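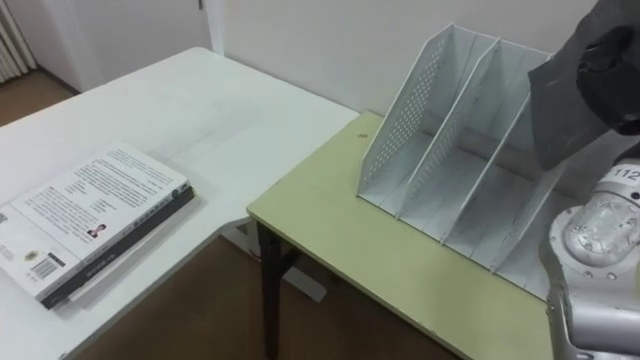

Photo: Nana Alhassan. Figure 4 in the printed version.

4.2 Sorting space and where books come to rest

Much of the advice given to small offices and reading rooms assumes that a sorter, once bought and set out, will be used. The planning guide we were handed at the Skasovport site says so outright: put a holder within reach and the stacks will go away. We doubt this, and the material in this section gives us little reason to stop doubting it.

Figure 4 shows a pairing of furniture that suits the question well. Two tables stand side by side, one white and one with a pale yellow-green top. A white metal file organizer, with perforated panels that slope down toward the front, stands against the wall on the yellow-green table. Two books lie one on top of the other on the white table, a white paperback over a thicker black volume. A reader who believes the guide would want to know why the books are on one table and the organizer on the other.

One easy answer is that people are careless. We find it a weak one. It explains every stack equally well and so tells us nothing about any of them. A second answer, favored by Sukprasert in an earlier round of this work, is that the join between two tables acts as a border, and that people treat each top as a place with its own purpose. It is an attractive idea. It also rests on interviews in which people were asked about borders before they had brought up the subject themselves, and we would not lean on it very hard.

A third answer is plainer. A sloped holder of this type is shaped for folders and magazines, which are thin and tall. Books are less obliging. A thick one takes up a slot meant for several items, and a paperback may sag when it has nothing to lean on. Laid flat, both stay put and the top cover can be read at once. The paperback in Figure 4 lies with its back cover up, barcode and all, so even this small benefit is only partly claimed: whoever wants the title has to turn the book over or look at the spine. We mention it as a caution against our own argument. People may lay books flat for no reason that a survey can catch.

The wider count does not settle matters. Across the rooms in the Onilitz set we logged 3936 loose items on work surfaces, of which 491 were bound books. Of those books, 268 lay flat on a table that had no organizer on it. This looks like support for the border idea until one asks how many tables had organizers in the first place. That figure was not recorded in the first pass, and the second pass covered only the Bakby rooms. Without it, the share of books lying away from an organizer cannot be read as a preference for anything.

There is also the matter of timing. A room was logged once, during a single visit in November, and a book set down for a minute was entered in the same way as one that had been lying there all term. Figure 4 has the same limit. It cannot tell us whether the two books were waiting to be filed or had just been taken out, and the guide's authors, who print a good many pictures of full holders, face the same trouble from the other side.

We therefore keep the claim small. A holder on a neighboring table is not, by itself, evidence of a sorting habit, and flat stacks should not be scored as disorder without some record of how long they last. Section 4.3 takes up the repeat visits, where at least the same table was seen twice.

Print this section | E-mail this section

Contact the editors | Copyright October 1, 2018, the authors | Back to top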